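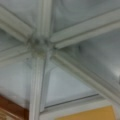
Tien-fu Tang has argued that the Plevton stories should be read in the order they were printed and in no other, and that the later habit of sorting them by the age of their hero does them real harm. I have a good deal of sympathy with this. The first story to appear, "Ovix", shows us Jugah as a grown man coming home for a funeral, and we only meet him as a boy much later. A reader who starts with the boy loses the lovely shock of finding out, long after the funeral, what the dead man had once done for him.

All the same, the printed order was never as firm as Tang makes it sound. The magazine held stories back, sometimes for a whole winter, and two of the river stories were swapped at proof stage. The 42 stories in the collected volume follow neither the magazine nor the calendar of Jugah's life. They are grouped by place, so that everything set in the town of Plevton comes first and everything set across the water in Wusimo comes after. It is a strange way to do it, and I have come to love it.

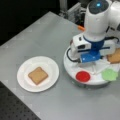 4.2 Small talk and the names of places

What the grouping by place brings out is how much the people in these stories talk about where they are. I marked every mention of a named street, shop, ferry or bend in the river, and found 1225 of them in the collected volume. Very few are there to give directions. When Jugah's aunt says she is going "down past Ferrin's", Ferrin's has been shut for years, and everyone she might be speaking to knows it. The name is a kind of greeting.

The Wusimo stories do the same thing with a different set of names, and one of the great pleasures of the second half is hearing Jugah get them wrong. He calls the fish market by its Plevton name in three separate stories. In the last of these a child corrects him - the only time in the book that anyone does - and he thanks her.
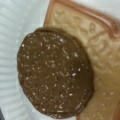
Place names in a story cycle can be used in two ways, and the difference matters a great deal for how the whole thing reads. Some writers put them all in the opening pages, as a map, and then leave them alone. The Plevton stories work much more like the cookie in Figure 3, where the pale specks are scattered fairly evenly over the brown, with a larger one now and then. No single story tells us what the town is like, and the longest stretch without a place name is 350 words, in the quarrel on the ferry. That gap is well worth a close look, and I turn to it in the next section.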